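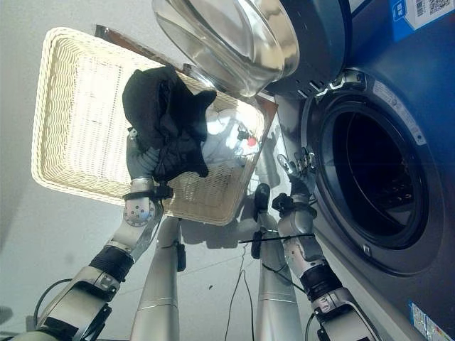
So what does Clitdale Press do all day?

We make walking guides and maps for the quieter bits of the north, and we post them out from a former shoe shop at number 33.

I started the business at my kitchen table with a folding map of the river path, because the only one you could buy still showed a footbridge that had washed away years before. I printed 501 copies (the printer threw one in, I think by mistake) and hawked them round the cafes and the campsite myself. They went in a summer. I've still got the odd one, and the grid on the back is wonky - please don't write in about it, I know!

These days the list runs to 93 titles. Most are the little stapled guides that fit in a coat pocket, but there are bigger ones too, like the Sodano series for people who want a hill and a long day out, and the Wolde books, which are all flat and all pushchair-friendly. Last year we sold 4000 maps, and I still get a silly thrill every time an order pings in from somewhere I've never been.

Every route gets walked twice before it goes to print, once in each direction. I do the first one and somebody who has never been there does the second with only my draft to go on. That's how we found out that my "obvious gap in the wall" was obvious to me and to no other living person.

Our paper comes from Edon, a small mill we've used from the start. It's a bit pricey, but it folds well and doesn't go to mush in drizzle.

The shop is open from ten till four, apart from most of February when I'm out checking paths. Come in and have a rummage. Dogs are welcome, muddy boots too, and if you've spotted a stile that's moved or a pub that's shut, tell me and I'll swap you a free guide for it. You can also send corrections by post or use the form on the contact page.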